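Flavby opens its washing-up room in Moffat, and you're all invited to get your hands wet

For immediate release, December
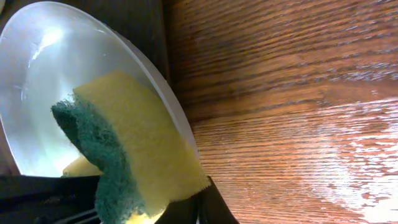 A two-layer sponge, yellow foam and green scourer, against the inside of a white bowl.

Hello from all of us at Flavby! I've been putting off writing this because I kept finding one more thing to wash, but the news is ready to go out and I'm very pleased to be the one sending it. Our new shared washing-up room in Moffat opens its doors this December, at 10 in the morning, and it will be there for anyone who cooks for more people than their own sink can cope with.

If you've ever done a soup lunch for a hall full of people you'll know the bit I mean. Everyone has gone home happy, the chairs are stacked, and there you are with a tower of bowls and a sponge that gave up an hour ago. I've done it more times than I care to remember (once in my good coat, which never quite recovered). So last winter I started asking the lunch clubs, the playgroups and the people who run the supper nights what would help, and 207 of them wrote back. Some of them wrote pages! Hot water came up again and again, and so did somewhere to put things down.

The room has 2 deep sinks side by side, a long draining shelf and a lending cupboard called Grika, which is named after the shop that used to be in the building. We found the old sign behind a cupboard door and couldn't bear to throw it out. Grika holds 273 pieces you can borrow, mostly bowls and jugs with a fair few serving spoons, and all we ask is that they come back clean.

Now, about the cleaning. We had a very long chat about sponges, longer than I'd like to admit in a press release, and settled on the plain sort with soft foam on one side and a scourer on the other. My own habit is to use the foam for bowls and save the rough side for baked-on dishes, as scourers can leave fine scratches on plastic. Start at the middle, work round and up, then run the sponge along under the rim where the soup likes to hide. Rinse, tip it upside down on the shelf and on to the next.

Our friends at Duvska have paid for the plumbing and the first year of hot water, and I'd like to say a big thank you to them here. They also sent over a box of tea towels, which have been very popular already, perhaps a bit too popular, so if you have one at home please bring it back.

There are 37 washing-up slots to book each month, mornings and evenings, and they're free for groups in and near Moffat. You can book at the Flavby counter or leave a note in the box by the door. Bring your own apron if you're fussy about aprons. Children are welcome as long as there's a grown-up with them, and there's a step for the smaller ones to stand on.

On opening morning we'll have soup and bread from 10 until it runs out, and yes, everybody washes their own bowl.

ENDS

Notes for editors

Flavby is a community kitchen and lending shop in Moffat. Reporters are welcome to drop in on opening morning. Please ask for the press table at the counter, and do stay for soup.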